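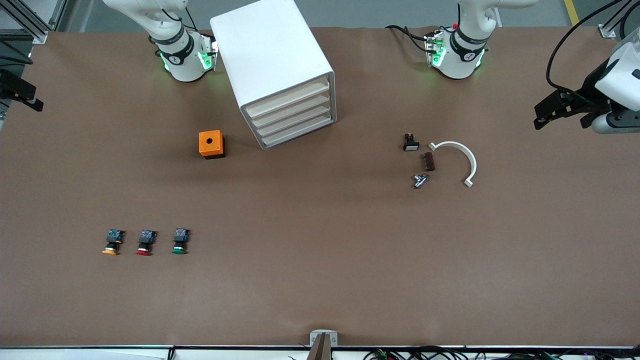 ホドムブリッジ指針

項目 ノート 版の一覧 関連項目 索引へ戻る

ホドムブリッジ指針(ホドムブリッジししん、英: Hodombridge Guidelines)は、作業台に据え付けた双腕ロボットで小型の産業用部品を扱う際の、作業台の使い方、部品の置き方、停止と再開の手順、記録の付け方を定めた実務指針である。共同作業施設ホドムブリッジの内規として書かれ、のちにハルネミッツ、アンサイドの両施設が採用した。法令でも認証規格でもなく、採用は各施設の任意による。

対象は、二本の腕が一つの台を共有し、人が台の手前または側方から部品を補充する形式の設備に限られる。移動台車に載せた腕、天井から吊り下げた腕、溶接や塗装を行う設備は対象に含まない。

目次
1 成立の経緯
2 適用範囲と用語
3 作業台
4 部品の配置
5 配線
6 立ち入りと停止
7 把持部の点検
8 記録
9 各施設での運用
10 批判と改訂
11 関連項目

1 成立の経緯

ホドムブリッジでは当初、設備を使う班ごとに異なる手順書を持っていた。部品を置く位置、開始前の点検項目、停止した後に誰が再開を許可するかといった事項が班によって食い違い、同じ台を午前と午後で別の班が使う日には、引き継ぎに時間がかかった。班を移った作業者が前の班の習慣のまま台に手を入れ、保護停止がかかる事例も繰り返された。

手順の統一を提案したのは設備管理を担当していたヴィオリカ・ドゥミトレスクである。ドゥミトレスクは各班の手順書を集め、重複する項目を残し、食い違う項目については過去の停止記録と照合して採否を決めた。照合に使われた記録は2156件で、このうち238件が部品の置き方または置き忘れに関係する停止に分類された。腕の故障や制御装置の不具合による停止はこれより少なかった。初版の分量の半分近くが部品の配置に割かれているのは、この分類の結果による。

初版の本文はドゥミトレスクとフェルミン・エチェベリアの共著で、図版はない。エチェベリアは組立作業の経験が長く、初版のうち第4章にあたる「部品の配置」と、付属の点検票を書いた。初版は8月に施設内で配布され、試行期間を経て内規となった。

名称は施設名をそのまま用いたもので、内規の段階では「卓上双腕設備使用要領」と呼ばれていた。ハルネミッツが採用した際に施設名を冠した通称が広まり、第2版から正式名称となった。旧称は現在も点検票の欄外に残っている。

2 適用範囲と用語

指針は、産業用ロボットの安全に関する国際規格や各国の法令に代わるものではないと冒頭で明記している。設備の設計、リスクアセスメント、力や速度の制限値の決定は、それぞれの施設が適用される規格と法令に従って済ませているものとし、指針はその後の日常の使用だけを扱う。

指針で用いられる主な用語は次のとおりである。

作業面
 二本の腕のいずれかが届く台の上面。届かない縁の部分は「余地」と呼んで区別する。

共有域
 左右両方の腕が届く範囲。同時に両腕を入れる場合は、動作の順序をあらかじめ決めておく。

左腕・右腕
 ロボット側から見た左右をいう。台の手前に立つ人から見た左右とは逆になる設備があるため、口頭での指示には必ず「ロボットの」を付ける。

在席品
 その日の作業に使う部品、治具、容器で、点検票に名前が書かれているもの。

不在品
 在席品以外のすべての物。工具、筆記具、飲み物、携帯電話、前の作業の残り部品を含む。

停止
 保護停止と非常停止の総称。一時停止(プログラム上の待機)は含まない。

「在席品」「不在品」という語はエチェベリアの造語で、他の文書ではほとんど用いられない。アンサイドの版では「登録品」「未登録品」に置き換えられている。

3 作業台

3.1 台の色と表面

作業面は単色とし、光沢の強い仕上げを避ける。木目や格子などの模様は、部品の輪郭を画像で検出する設備では誤検出の原因になりうるため推奨されない。色そのものの指定はない。冒頭の写真の台は茶色で、白い部品や治具との明暗の差が取りやすい例にあたる。一方、濃い茶色や黒の部品を扱う場合には差が小さくなるので、指針は部品ごとに見え方を確かめるよう求めている。

表面に傷や接着剤の跡が残った場合は、点検票に位置を書き込み、次の保守日まで使用を続けてよい。ただし、部品を滑らせて寄せる動作を含む作業では、傷のある箇所を経路から外す。

3.2 腕の取り付け位置

二本の腕は台の同じ縁に並べて取り付けることを標準とする。人が補充に入る側と腕の根元を台の反対側に分けることで、根元付近の挟み込みの危険を減らすという考え方である。向かい合わせの取り付けも認められるが、その場合は補充の位置を台の側方に定め、床に表示する。

床の表示には色付きのテープを用いる。指針はテープの色を指定せず、施設内の他の表示と混同しない色を選ぶこととしている。摩耗して端が浮いたテープは、つまずきの原因になるため見つけた日のうちに貼り直す。

3.3 台上の家具

引き出し式の小箱や仕切り箱など、部品より背の高い物を台に置く場合は「台上の家具」として扱う。二本の腕の間に引き出しを置く配置は、どちらの腕からも届きやすい反面、引き出しを開けた状態で前面が共有域に張り出す。このため指針は、次の三点を確認してから置くよう定めている。

(1) すべての段を引き出した状態で、腕の待機姿勢と干渉しないこと。
(2) 引く力で本体が動かないこと。動く場合は底面を固定する。
(3) 作業の終わりにすべての段が閉まっていること。

(3)は初版では「閉まっていることが望ましい」とされていたが、第2版で義務になった。開いたままの段に次の作業の腕が接触し、小箱が台から落ちた事例がハルネミッツで報告されたことを受けた変更である。

4 部品の配置

4.1 並べ方

同種の部品は一列に並べ、向きをそろえる。押しボタンスイッチのように操作面の反対側に接点部を持つ部品では、操作面をどちらへ向けるかを点検票に記す。冒頭の写真では、黄、赤、緑のキャップを持つ三個のスイッチが横一列に置かれ、キャップの向きもそろっている。

種類の異なる部品を一か所にまとめる場合は、互いに重ねない。また、形の似た部品を隣り合わせに置かない。小さな金属継手の隣に別の寸法の継手を置くような配置は、人の補充でも腕の把持でも取り違えが起こりやすいとされる。

部品どうしの間隔は、把持部の指を最大に開いたときの外幅に余裕を加えて決める。ホドムブリッジの標準値は80ミリメートルだが、把持部の形式が違えば値も変わるため、他の施設がこの数字をそのまま使うことは勧められていない。指針の本文でも、値より先に求め方が説明されている。

4.2 色の扱い

部品としての押しボタンと、設備を操作するための押しボタンは、作業者の目には同じ物に見えることがある。機械の操作盤では、赤は停止や非常停止、緑は起動に割り当てられるのが通例であり、台の上に赤いボタンが部品として置かれていると、慌てた者がそれを押すおそれがある。

指針はこの問題に一節を充て、次のように定めている。

・部品の押しボタンは、非常停止装置の近くに置かない。
・非常停止装置の位置は、台に初めて立つ者に必ず指で示して教える。口頭だけで済ませない。
・部品の色を指示に使うときは「赤い部品」「緑の部品」と言い、「赤を押す」「緑を押す」といった言い方をしない。

最後の項目は、ローナ・マナロが新任者の教育を受け持っていた時期に加えたものである。マナロは教育の場で、色だけを告げたときにどこへ手を伸ばすかを新任者に試させており、その結果を踏まえて言い方の規定を提案した。

4.3 穴のある箱と治具

上面に穴を設けた箱、溝を切った板、円弧形の受けなど、部品を差し込んだり沿わせたりする治具は、部品を並べる前に置く。位置決めの印を台に付けるときは、剥がせる材料を用いる。治具の穴に前の作業の部品が残っていないかを、上からのぞいて確かめる。暗い色の穴では残留物が見えにくいため、照明を当てるか、細い棒で底に触れて確認する。

4.4 不在品の扱い

作業の開始前に、台から不在品をすべて下ろす。所有者の分からない物も下ろし、台の外の一時置き場に移す。捨ててはならない。一時置き場の物は土曜日の清掃の際にまとめて確認される。

5 配線

ケーブルは、腕に沿わせるもの、台の縁を通すもの、床を通すものの三つに分けて扱う。腕に沿わせるケーブルは、全可動範囲を低速で一度動かし、引っ張られる箇所とたるみすぎる箇所がないことを見る。関節の外側に輪を作る場合、その輪が部品や台上の家具に掛からない高さであることを確かめる。

台の縁のケーブルについては、作業面へはみ出さないことだけが求められ、束ね方は自由とされている。初版の原案には結束の間隔まで書かれていたが、試行期間中に、細かく結束した班ほど機器の交換に手間取ったことから削除された。ただし、絡まったケーブルを引いて抜く行為は禁じられている。抜く前に両端をたどり、どの機器につながっているかを声に出して確認する。

床のケーブルは人の通路を横切らせない。やむを得ず横切る場合は覆いを付ける。

6 立ち入りと停止

6.1 手を入れてよい条件

人が作業面に手を入れてよいのは、両方の腕が停止または待機姿勢にあり、かつ操作担当者が「どうぞ」と答えた後である。問いかけの言葉は施設が決めてよいが、答えのない状態を許可とみなしてはならない。片腕だけが動いている間に、動いていない側から手を入れることも認められない。

腕の状態を示す表示灯は補助的な情報として扱う。表示灯の色の意味は製造者や設定によって異なり、緑に光っていることが人の接近を許す合図とは限らない。各施設は表示灯の色と意味の対応表を台の近くに掲示する。

6.2 停止後の再開

保護停止がかかったときは、次の順に進める。

1. 操作担当者が停止の発生を声で知らせる。
2. 台の周囲の全員が手を引き、床の表示の外へ出る。
3. 操作担当者が原因を目で確かめる。画面の表示だけで判断しない。
4. 把持部に部品が残っている場合は、手を添える者を決めてから開放する。
5. 動いた部品と治具を元の位置に戻す。
6. 低速で待機姿勢まで戻し、異音がないことを確かめる。
7. 記録を付け、再開を声で知らせる。

非常停止の場合は、これに加えて設備管理者の許可を要する。設備管理者が不在のときは、その日の作業をそこで終える。

同じ原因の停止が一回の作業中に三度起きたときは、四度目を待たずに中断する。この規定は通称「三度則」と呼ばれ、指針の中で最もよく引用される。原因が同じかどうかは操作担当者が判断し、迷う場合は同じとみなす。

6.3 人数

作業中の台には二人以上を置くことを原則とする。一人での使用は、腕の動力を切った状態での清掃と部品の並べ替えに限る。ホドムブリッジでは午後7時以降、人数にかかわらず腕の動力を入れることができない。

7 把持部の点検

把持部は作業の前後に点検する。点検票の項目は次のとおりである。

・指の先端に欠け、めくれ、付着物がないか
・左右の指が平行に閉じるか
・何もつかまずに開閉したとき、引っ掛かりがないか
・取り付けねじの合いマークがずれていないか
・把持部に付けた器具(小型カメラ、照明など)にがたつきがないか

指の色が黒い場合、摩耗の粉や小さな欠けが目で分かりにくい。指針は白い布で先端を拭い、布に付いたもので判断する方法を示している。布は使い回さない。

指を交換したときは、基準となる部品を各腕で80回つかみ、落下がないことを確かめてから作業に戻す。回数の根拠については本文に説明がなく、改訂のたびに質問が寄せられている。

8 記録

記録は紙の点検票と設備の動作記録の二本立てとし、両者を作業番号で結び付ける。点検票には、開始と終了の時刻、操作担当者と補充担当者の名前、在席品の一覧、停止の回数と原因、通常と違ったことを書く。「異常なし」とだけ書くことは認められず、特に書くことがない場合は空欄のまま署名する。空欄と「異常なし」の使い分けは分かりにくいとの意見があり、ハルネミッツでは欄そのものを選択式に改めている。

開始時に、作業面全体が入る位置から写真を一枚撮って保存することが推奨されている。撮影する位置は固定する。停止後に部品を元の位置へ戻す際、この写真が基準になる。写真に人の顔が入った場合は撮り直す。

部品の名前は、施設内で決めた呼び名を用いる。名前の分からない部品には形と色で仮の名を付け、推測で製品名を書かない。点検票の見本には「灰色の金具、柱付き」という仮名が載っている。

記録の保存期間は施設の規則による。停止に関する記録だけは、次の改訂が終わるまで廃棄しない。

9 各施設での運用

9.1 ホドムブリッジ

最新版をそのまま内規としている。新しく台を使う者は、指針の読み合わせと、実際の台での停止訓練を受ける。訓練では、操作担当者が予告なく保護停止をかけ、6.2の手順を最後まで行う。

9.2 ハルネミッツ

ヴェロニカ・タナセが導入を担当した。ハルネミッツでは一つの台を短い間隔で多くの班が使うため、引き継ぎの章が独自に加えられている。前の班は在席品を台から下ろし、引き出しを閉め、両腕を待機姿勢にしてから離れる。次の班は、前の班の立ち会いのもとで把持部を点検する。立ち会いを省いた場合、指の傷は後の班の責任として扱われる。

この最後の規定には反発もあったが、タナセは、傷の発見が早まったとして残している。

9.3 アンサイド

用語を一部改めたうえで採用している。アンサイドの台は操作担当者の席が隣室にあり、声による確認が届かないことから、合図を通話装置に置き換えた。通話が途切れたときは停止と同じ扱いになる。

9.4 パンガニバン版

アリエル・マカラエグがまとめた要約版で、まとめられた場所の名からパンガニバン版と呼ばれる。一枚の紙の両面に収まり、表に停止後の手順、裏に配置の要点が書かれている。ホドムブリッジは要約版を教育の補助として認めているが、要約版だけを読んで台に立つことは認めていない。マカラエグ版には6.1の表示灯に関する注意が含まれておらず、第3版の付録で補足された。

10 批判と改訂

指針に対する批判で多いのは、声による確認が多すぎるというものである。一時間の作業で同じ問いかけが何度も繰り返されるため、慣れるにつれて答えが形だけになるとの指摘がある。第3版では、補充のたびに行っていた確認のうち、腕の動力を切った状態での確認が省かれた。

配置の章については、部品をきれいに並べすぎるとの意見もある。学習によって動作を獲得する設備では、向きや位置にばらつきのある配置をあえて用いることがあり、4.1の規定と合わない。これに対して第3版は、ばらつきを持たせる作業では「並べない」ことを点検票に明記し、置いてよい範囲を線で囲めば4.1を適用しないとする例外を設けた。部品を重ねる場合の扱いは定まっておらず、次の改訂の検討事項に挙げられている。

このほか、柔らかい部品やひも状の部品についての規定がないこと、三度則における「同じ原因」の定義が操作担当者の判断に任されていることが課題とされる。後者についてエチェベリアは、定義を細かくすれば停止中に文書を読むことになるとして、現行の書き方を支持している。

版ごとの主な変更は次のとおりである。

初版 内規として配布。全7章。
第2版 名称を改める。引き出しを閉める義務、部品の色の言い方を追加。
第3版 声による確認の一部を省略。並べない作業の例外、表示灯の補足を追加。

11 関連項目

協働ロボット
双腕ロボット
エンドエフェクタ
非常停止
リスクアセスメント
押しボタンスイッチ
5S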